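Tidside Boards > Workroom and Storage > Hanging baskets over the bench: worth it or just clutter in the air?

Page 1 of 1

tbabalola_g
Posts: 1,171

I keep reading on here that the answer to a messy bench is to get everything up off it. Baskets on the rails, baskets on the walls, baskets on the baskets. I've had 30 years of workrooms, paid and unpaid, and I have never seen one stay tidy because somebody hung a basket in it. What I've seen is the junk move up two feet and stay there.

So convince me. I have a small bench with a rail across the back and I'm about to redo it. I do seed testing, so it's tubes, racks, a few bins with lids, and tape. My wife is pushing for the Govodeo hanging kit and I think it's money down the drain.

Garba

quiroga_t
Posts: 264

Your wife is right. Get the kit.

I've had a mesh basket on my back rail since March and it's the best thing I did. Small stuff goes in, you can see it through the holes, you don't open six drawers looking for the one bottle. My bench is clear at the end of every day.

Trinidad

tbabalola_g
Posts: 1,171

Since March isn't very long. Ask me what my pegboard looked like after seven months. It looked great. Ask me about year three.

Also "you can see it through the holes" is my whole objection. I don't want to see it. I want it in a drawer.

RajC
Posts: 2,922

Couple of points from someone who has bought and thrown out more of these than she'd like to add up.

1. The back rail is fine. The side wall is where it goes wrong. Nobody reaches sideways for anything, so whatever lands in a side basket lives there until you move house.

2. Zip ties are not a mounting system. I don't care how many you use. They're fine for a light basket with one light thing in it, and then one day you put a jar in.

3. Don't buy the Catterall ones with the coating. Mine flaked.

Rajkumari

nazma_b
Posts: 88

I'm going to stick up for the zip ties. They're cheap, you can cut them off and shift the basket over when you find out you put it in the wrong spot, and you WILL have put it in the wrong spot. Try that with brackets.

The bench I use has both kinds, one white basket on the back rail and a black wire one on the left. Take a look and tell me it's so terrible.

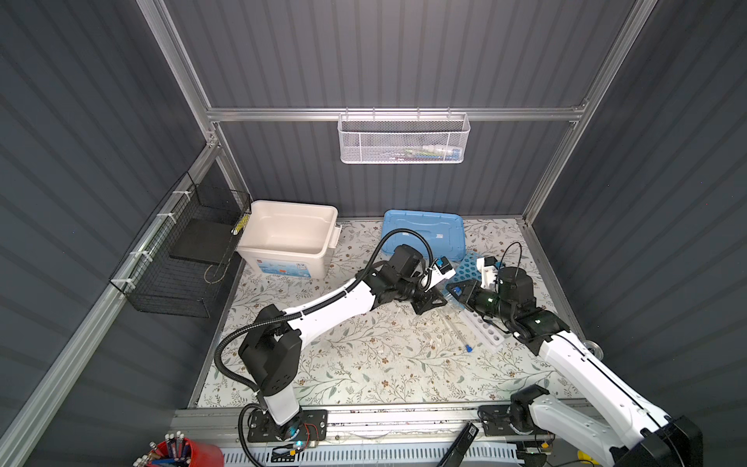 Re: both kinds of basket

RajC
Posts: 2,922

Thanks for posting that, Nazma, but I think you've made my case. Back basket has a few little things in it, a green and white package, something that looks like a white bottle. Fine, good use. The one on the left has one flat black board in it and some thin yellow thing up in the corner. That's a basket doing the job of a nail.

And those are zip ties on a diagonal rail. I rest my case.

nazma_b
Posts: 88

It's a flat thing and it's stored flat against the wall. Where would you put it? On the bench, taking up a third of the bench?

RajC
Posts: 2,922

In a drawer! Or standing up in that bin, if it fits, seeing as the bin is empty.

tbabalola_g
Posts: 1,171

This is what I wanted to ask about. Two baskets up in the air, and on the table there's still an open bin with nothing in it and a blue lid lying next to it. I'm not picking on you, Nazma, mine's the same. But the baskets are supposed to be what fixes that, and they haven't.

Does the lid even go to that bin? One's beige and the other's light blue.

quiroga_t
Posts: 264

You can't hang a bin in a basket, Garba. Nobody said baskets solve bins. Bins go on a shelf or under the bench. Baskets are for the small stuff that would otherwise be rolling around next to your test tube rack, and I only see a tube and a cap of that in her picture. Looks like a win to me.

Rack being set at an angle would drive me up the wall though. Square it up with the edge.

chaminda.barua
Posts: 412

Angled is easier if you're working from one corner. I never square mine.

What I'd like to know about is the vine print. Is that contact paper or a cloth? I tried a patterned vinyl from Wistness on my bench and gave up on it, because I kept losing little clear caps against the leaves. Plain white for me now. The flowers are pretty, I just don't believe in them for work with small parts.

Chaminda

quiroga_t
Posts: 264

I'd take the vines over bare white. White shows every smudge and then you spend your evening wiping.

chaminda.barua
Posts: 412

That's what white is for. You see the smudge, you wipe it. With a print you just stop noticing. And most of that one is white anyway, so you get the smudges AND you lose your caps.

nazma_b
Posts: 88

I didn't pick the vines and I'd have to ask what it's made of. I haven't lost a cap yet but I mostly use colored ones.

The label on the front of the bin is more useful than either basket, if I'm being fair. Label your bins, everybody. Put it on the FRONT, not on the lid, because lids wander.

RajC
Posts: 2,922

Agree on labels. First thing in this thread I'd pay for.

Though I'd want to see people read them. I labeled everything in my last place and my brother still put the tape in with the funnels.

tbabalola_g
Posts: 1,171

OK, so where I've got to. One basket on the back rail, small things only, and I'll use the cheap one from the hardware store and not the Govodeo kit. Nothing on the side wall. Front labels. Plain top.

I still think it'll be full of dead markers by spring. October 10, 2002, I'm writing it on a piece of tape and sticking it to the basket so I can say I told you so.

quiroga_t
Posts: 264

If it fills up with dead markers that's on you and not on the basket.

nazma_b
Posts: 88

Use zip ties.

RajC
Posts: 2,922

Do not use zip ties.

chaminda.barua
Posts: 412

How deep is the hardware store one? The shallow kind tips forward if the hooks are too close together. I had to wire mine back.

tbabalola_g
Posts: 1,171

Haven't bought it yet. Will measure the rail tonight and post what I find.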